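# Student sorting project: policy drops small round things at the box edge, what to change first?

**Oluf Ásgeirsdóttir**

Hello all. English is my third language, so please be patient if something sounds strange.

I am in the final term of a two-year automation course and my project is about packing. The task is simple to say: a single arm should take household items from a table and put them in an open cardboard box, in any order. We teach it from demonstrations. I do the demonstrations by hand with a gripper that has the same fingers as the one on the arm, and the camera sits on the gripper. My project is called Kutametti, and the training code is the package our teacher gives to everybody, Sundura.

I have recorded 407 demonstrations at home, always with the same box and the same printed mat on the table. The items change a little. Bottles, a power adapter, a cosmetic jar, a ball of yarn, a roll of tape.

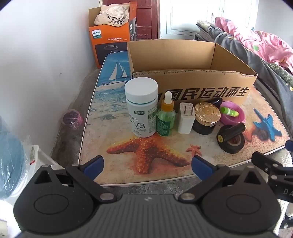
Ragnarsson: Before you change anything, how many of the 407 were picks of the tape and the yarn, and how many were bottles? My guess is that you did the easy ones more often because they feel nice to do.

You are right, I have now looked. Bottles and the adapter are the big part. The tape I did only 13 times, because lying flat it is not easy to take even by hand, and I became lazy.

When we run the policy on the arm at school, this happens:

- Tall bottles go well, nearly always.
- The adapter goes well if it stands upright. If it has fallen, the gripper closes too high.
- The tape roll is lifted, then dropped on the front wall of the box.
- The yarn is sometimes taken and sometimes pushed along the table until the arm reaches its limit and stops.

The demonstration is in two weeks and I have perhaps 5 evenings free for it. Our teacher says "more data", but he says this to everyone. Should I record more of the same, or change the mat and the light, or change the fingers? The pads are blue and quite soft. I could print harder ones at school, but then I think all my recordings become old.

One more thing, if it matters: the table at school is higher than mine at home, and I put the box on the same mat there. I brought the mat with me on the bus.

---

**Anedon**

Don't touch the fingers. If you change them now, the view in the camera is also changed, and the arm will meet something it has never seen. Leave this for after your exam.

What I would do in your place:

1. Record the tape and the yarn until they are not rare any more. Try for the same number as your bottles, or at least half. Do it at different places on the table, also close to you and also near the side of the box.
2. Make the lift higher in your new demonstrations. Dropping on the front wall sounds to me like a height problem. With a bottle you hold it at the upper part, so the gripper is already high when you start to move. With a tape roll the gripper is down at the table, and perhaps you moved to the box too early and saved yourself only by a small turn of the wrist. A person does this without thinking. The policy learns the early move but not the saving.
3. Open the jaws over the middle of the box, and wait there a short moment before you open. I count "one" in my head.
4. Record some where the item starts in a bad position: adapter on its side, yarn against the box.

About the mat: we had a plain grey table in our club and then moved to one with a pattern, and the success went down very much for one week. If you carry the same mat to school, you are already safer than we were. But I would record one evening without it, so the policy cannot depend on the starfish to know where it is.

We used 2,708 demonstrations in our club for a similar task, but please don't be afraid of this number. Many of them were bad and we never cleaned them. I believe your 407 can be enough for a school demonstration if the balance is better.

> **Oluf Ásgeirsdóttir:** Thank you! The height is a very good idea. I watched ten of the tape recordings again and in most of them I touch the flap on the way in. I did not see it when I was recording.

> **Anedon:** Then remove those first, before you record new ones. Train again in the night and look in the morning if something is different. Otherwise you will not know which change has helped.

---

**mattis_k**

more data

---

**Ragnarsson**

I agree with most of what Anedon wrote, only not with the evening without the mat. With 5 evenings I would not spend one on a table that will not be used. The mat will be at the demonstration, so keep it.

The table height I would check more carefully. You did not say if your actions are saved relative to the gripper or in the coordinates of the room. If they are relative, a higher table is mostly no problem, as long as the arm starts at the same distance over it as your hand did. If they are not relative, I am surprised that even the bottles work. In Sundura as I know it there is a line in the settings file for this, near the top, and the value that comes with it is not always the one your teacher has explained in class. Look at the file and don't trust your memory. I lost most of October to this.

For the yarn: when it is pushed along, see how far the jaws are open when they arrive. A ball which is almost as wide as the opening leaves no room for error. You can press the ball a little smaller, or wind some off. This is not cheating in my opinion, if you write it in the report. Our examiners accepted that we had chosen the objects, but they did ask why.

Also write down the failures now, in a table, with the item and what happened. You will need it for the report anyway and it is much harder to remember later.

> **Oluf Ásgeirsdóttir:** I opened the settings file and it is relative, so this part is good. But the start height was wrong! At home I begin with the gripper quite low over the table and at school the arm began a hand's width higher. I have corrected it and the fallen adapter was taken three times from four. The tape still drops. I removed the recordings with the flap, and tonight I record new ones with a high lift.

> **Ragnarsson:** Good. Try also the tape with something standing on it, if you ever leave it like that. Ours had never seen two things on top of each other and it closed on the air between them.

> **Oluf Ásgeirsdóttir:** I leave it like that often, so I will add some. I write again here after the next training.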